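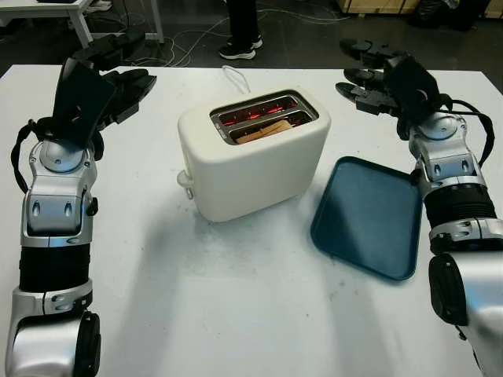

The toaster had been returned to Granport under reference 7, which meant a complaint that the customer could describe but the shop could not reproduce. Reference 7 items went upstairs to Ho-yin Siu. He had a white table, a teal plastic tray for the finished toast, a socket with a meter on it, and a form.

The form asked for the nature of the fault. The customer, a Mrs Wu of Endisow, had written: It knows when I am in the room.

Siu copied this into the first box. The form did not ask for opinions until page two.

The model was a Plillberg two-slot in cream. He had tested a great many of them and had no strong feelings about the design. The corners were rounded, the slots were set in a metal rim, and the lever had a short travel with a firm stop. In the usual run of complaints the lever failed to latch, or the timer drifted, or there was a raisin on an element. He turned the toaster over, opened the crumb tray and tipped it onto a sheet of paper. There was a small quantity of crumbs, light brown, consistent with white bread. He weighed them out of habit, wrote down the figure, folded the paper and put it in the bin.

The standard test was one slice of medium white in the front slot, dial at the middle setting, timed from lever down to lever up. Three runs, with a cooling interval between them. The toast was then compared against a printed card of browns, which ran from A (untouched) to K (withdraw from use).

The first run was normal. The elements came up orange-red along their full length in both slots, without dark sections. The lever released at 2 minutes and 7 seconds. The slice was an even E on both faces, and he put it in the tray.

The second run was the same, to the second.

For the third run he pressed the lever and went down the corridor to fetch the post. When he came back the toast was already up. The meter had a memory, and according to the memory the heating had stopped 80 seconds after it began. The slice was a B. It had hardly been troubled.

He ran the test again and stayed in his chair. Two minutes and seven seconds, E.

He pressed the lever a fifth time and went out and stood in the corridor with the door shut. After 80 seconds he heard it go up.

Siu's first thought was vibration. The floor on that storey was old, and a person of his weight leaving a chair and crossing to the door could in principle disturb a weak latch. He set the lever, left the chair, crossed to the door, crossed back and sat down. The toaster ran its full time. He jumped, twice. It ran its full time again. He entered both runs on the form and described the jumps as manual floor excitation.

His second thought was the door. A closed door changes the movement of air, and air moves heat, and the timer in this model was of a type that could be affected by temperature. He closed the door and remained inside. Full time. He went out and left the door open. Eighty seconds.

By this point he had used most of a loaf, and the tray held two kinds of toast. He separated them with a strip of card.

At eleven he telephoned Mrs Wu. The procedure allowed one call per item, for clarification.

"Does it stop early when you leave the kitchen?" he asked.

"Yes," said Mrs Wu. "I told the young man in the shop that. He said to try a different bread."

"Did you try a different bread?"

"I tried rye. It was the same, only darker to begin with."

He asked where the toaster had stood. On the worktop by the window, she said, next to the bread bin. He asked if there had been anything on the same circuit. The kettle and a radio. He asked how long she had owned it before the fault appeared, and she was quiet for a moment.

"It was my husband who made the toast," she said. "He stood there with it. He used to stand there the whole time and watch it — I thought it was a waste of a morning. I never used it myself until August."

Siu wrote down: Previous operator remained in attendance throughout cycle. Change of operator, August. He asked if she had noticed anything else. She said that it was a perfectly good toaster if you stood with it, but she had a lot to do in the mornings, and she had been told that it came with a guarantee.

He thanked her and told her that she would have an answer by Thursday.

In the afternoon he took off the base. The latch was a small electromagnet holding a steel plate, and it was clean. The timer board was the ordinary timer board, with the ordinary parts on it, and he measured each one and found them all inside their limits. Nothing on the board could have known where he was. He took the board from another Plillberg of the same batch, fitted it, and put the base back on. He set the lever, went out into the corridor and looked at his watch.

Eighty seconds.

He put the original board back. He fitted the spare latch instead. Eighty seconds. He fitted the spare lever, the spare spring and the spare flex, one at a time, in accordance with the procedure, and removed each in turn. The other Plillberg, meanwhile, was given a slice and left to itself, and it toasted to a good E without company of any kind.

There was a box on page two for Action Recommended. The permitted entries were Repair, Replace, Refund and No Fault Found. Granport preferred No Fault Found, which cost it only the carriage. A refund above a certain sum had to be signed for, but the toaster had been cheap enough to fall under it. Siu read through his results again. In attendance: full time on every run. Not in attendance: 80 seconds on every run. He had seldom had figures as clean as these, and in his view a toaster that behaved so consistently could not be said to be faulty. It could not be said to be working either, if the customer needed to be upstairs.

He tried a few further conditions, which were not on the form. With his back to the toaster, it ran its full time. With his eyes closed, it ran its full time. Asleep he could not test to his own satisfaction. Standing in the doorway with one foot in the corridor gave a slice that was a C on one face and an E on the other, and he kept that one apart from the rest.

At half past four he wrote Replace. Under Reason he wrote: Performance dependent on attendance. Unsuitable for present operator. He attached the table of results and a note asking the shop to send Mrs Wu a new one from the same batch as his spare, which he had tested and could vouch for.

The next box was Disposal of Returned Item. Items under reference 7 were normally broken for parts, and there was a crate for this beside the door with 200 other things in it. Siu put down Retained for Extended Test. The entry was valid. It required the name of the person responsible and a proposed duration, and he filled in the first and left the second blank.

There was one slice left in the bag, and it was an end piece. He put it in the front slot and pressed the lever down. The post was due for collection and his telephone was ringing in the other office. He moved the tray a little closer, sat down, and looked at the elements until it was done.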